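Filed under: Laundry & Linen > Knitwear

Wool and wool-blend jumpers should be dried flat. A wet knit on a hanger carries its own water weight through the shoulder seams, and the stitches lengthen permanently. Press the water out in a towel first - do not wring - then reshape the garment by hand on a surface that lets air through.

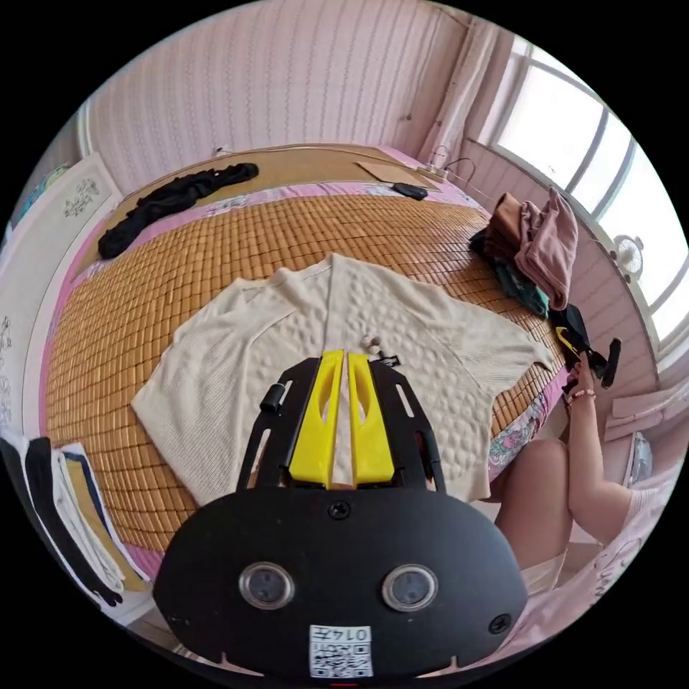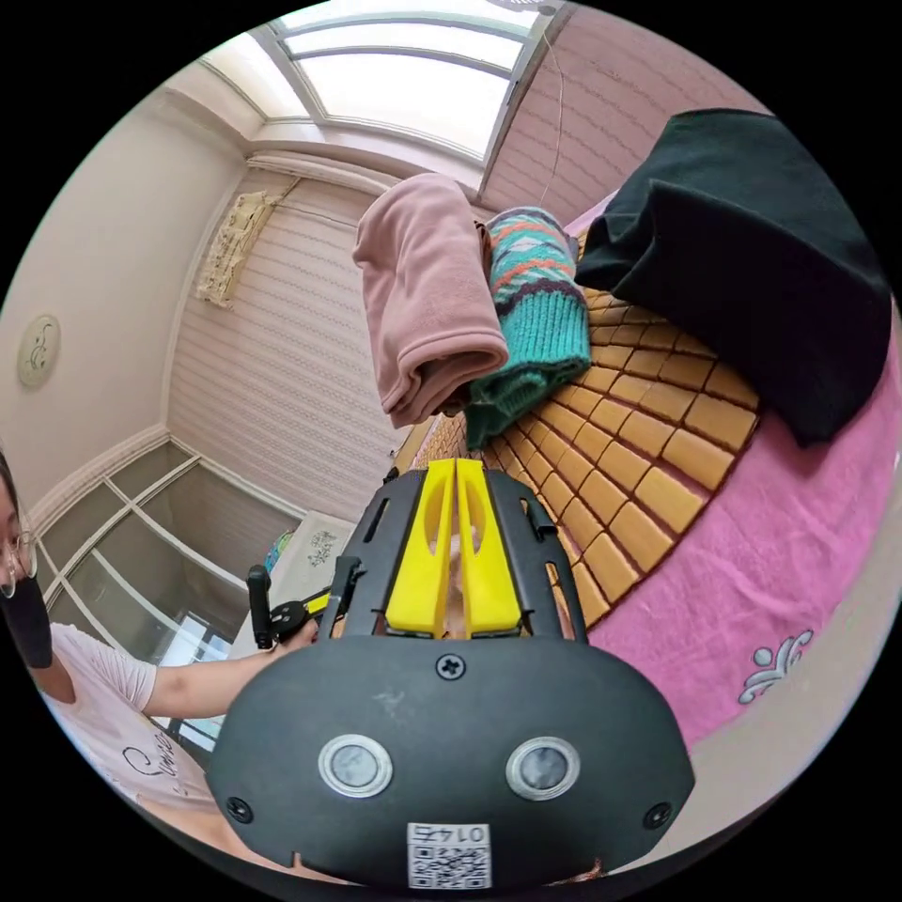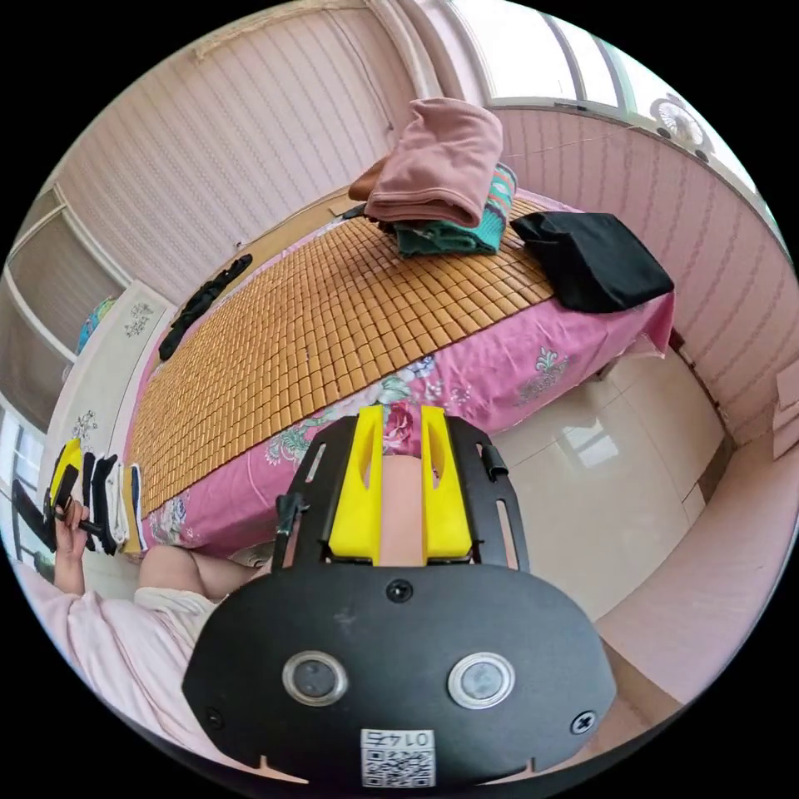
How long should a heavy knit be left before it is folded and put away?

Two full days indoors is a safe allowance for a garment of 400 grams or more, turned once at the halfway point. Cuffs, hem and neckband hold moisture longest and should be checked last. If any of them feels cooler than the body of the knit, leave it another night.

Measure chest width and sleeve length before washing and write both down. A jumper that was 43 cm across the chest should be eased back to 43 cm while damp; once dry it will not move without steam. Keep it out of direct sun, as cream and white wool will yellow. Store folded, with the sleeves crossed behind.

Nouhaila Zerouali, April 23, 2020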